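Capítulo 4
Antes de pedir presupuesto: cuánto cuesta de verdad un brazo sobre una mesa

Empiezo este capítulo confesando una compra mala. Cuando monté mi primer puesto de manipulación me pasé semanas comparando brazos: alcance, carga, repetibilidad, todo en una hoja de cálculo preciosa con colores y filtros. Elegí uno de Tergate, lo pedí tan contenta y, cuando llegó, resultó que no tenía dónde atornillarlo. La mesa bailaba, la fuente quedaba lejos del enchufe y el cable de la pinza se enganchaba con todo. Había gastado el dinero en el brazo y me había olvidado del puesto entero (¡la hoja de cálculo no tenía ni una fila para la mesa!).

Así que en las próximas páginas vamos a hablar de dinero, pero empezando por la tarea. ¿Qué quieres que coja el robot? ¿De dónde y para llevarlo adónde? Si lo tuyo es pasar piezas pequeñas y ligeras a un recipiente, una pinza de dos dedos te da para muchísimo, y la carga útil casi no va a pesar en la decisión. Lo que sí va a pesar es la apertura de los dedos, el acceso desde arriba y el espacio que quede libre cuando ya hayas puesto todo lo demás encima del tablero.

4.1 Lo que entra en la lista

Te propongo la misma lista que uso yo desde el proyecto Uvari, que fue el primero en el que no tuve que volver a pedir dinero a mitad de curso. Cópiala, táchala y cámbiala a tu gusto.

1. El brazo y su controlador. Pregunta si el precio incluye los dos; en más de una oferta vienen en páginas distintas y la segunda se lee con menos ilusión.

2. La pinza. Pide los dedos de recambio en el mismo pedido. En Uvari pagamos 158 euros por un juego suelto, con un porte que nos habríamos ahorrado.

3. El tablero y la sujeción. Una mesa de trabajo decente, mordazas, placas y tornillos. En mi último presupuesto esta línea sumó 238 euros y fue la que más me discutieron.

4. El cableado. Mide el recorrido con el brazo estirado del todo, añade margen y apunta también bridas y canaleta. Es una línea barata y aun así la gente la deja a cero.

5. Los objetos de prueba. Caramelos envueltos, cuencos de plástico, cajitas, lo que se parezca a tu tarea. Compra de sobra, que los envoltorios se arrugan y los caramelos desaparecen.
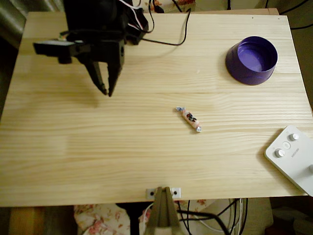
6. Los mandos y la parada de emergencia. Decide dónde van a ir antes de comprar el tablero, porque también ocupan sitio y tienes que llegar a ellos sin estirarte por encima del brazo.

7. Las horas de montaje. Yo reservo 60 para un puesto nuevo, y las pongo con precio aunque las haga mi propio equipo.

4.2 Comparar ofertas sin volverse loca

Pide al menos 2 ofertas con la misma lista delante. La última vez me llegaron una de Clororel y otra de El Idrissi, y la que parecía más cara traía el controlador, la formación y el transporte; a la otra hubo que sumarle las tres cosas. Reescribe cada oferta con tus propias líneas y deja a la vista los huecos. Luego llama y pregunta por ellos, uno por uno, y pide la respuesta por escrito.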